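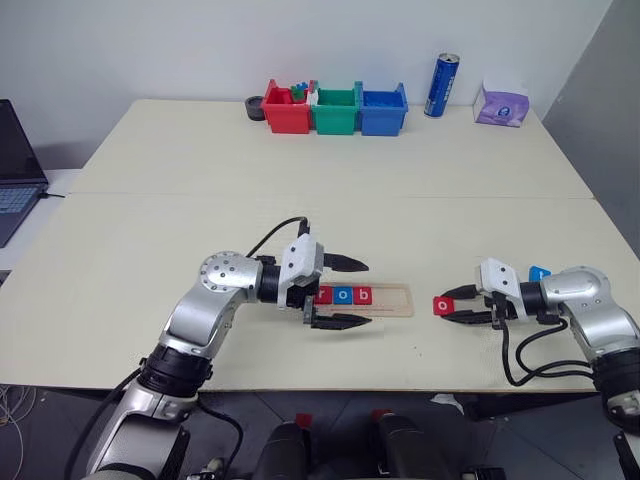 About the Hurholm Career Center

The Hurholm Career Center serves students and recent graduates of Hurholm College in all nine of its academic departments. The center opened in February with a single adviser and now arranges internships, mock interviews and employer visits throughout the school year.

Our Work

Students may meet with an adviser by appointment or during walk-in hours. Advisers review resumes, explain job offers and help students prepare for graduate school applications. Each internship is approved by the student's department before credit is given.

The Diltine Grant provides up to $2,000 to students who accept unpaid summer placements - travel and housing costs are both eligible. Applications are read by faculty from outside the student's own department.

Our Staff

Sunil Gamage, Director
Brândușa Roman, Employer Relations
Thoa Lưu, Student Advising

Visiting the Center

The office is on the second floor of Fikgate Hall and opens at 9 a.m. on weekdays. Employers who wish to post a position should write to Ms. Roman.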